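3.2 Locaux et équipements fixes

Les relevés ont été effectués en avril dans les ateliers de Garside, un bâtiment que la société Zaltgate a repris sans en modifier la distribution. Nous avons retenu 34 pièces fermées, visitées chacune à 7 reprises, presque toujours le jeudi matin. La grille Sustik, mise au point sur le site de Jelthorpe, distingue ce qui tient au mur, ce qui tient au plafond et ce qui se déplace. Elle a donné 2594 entrées — doublons compris —, dont environ 250 ont été écartées faute d'accord entre les deux codeurs.

Les réseaux apparents ont posé le plus de difficultés. Lorsque plusieurs tubes suivent le même parcours, à la jonction du mur et du plafond, le faisceau est codé comme un seul élément. La climatisation et l'éclairage font l'objet de lignes séparées (figure 2).
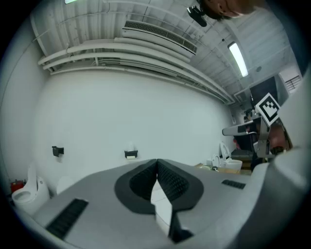
Figure 2. Mur blanc portant deux petits supports noirs ; plafond à panneaux ondulés, conduites blanches et luminaire allumé.

Les supports muraux sont comptés à part de leur contenu, qui change d'une visite à l'autre. Un support vide garde donc sa ligne dans la grille — le champ « contenu » reste alors sans valeur.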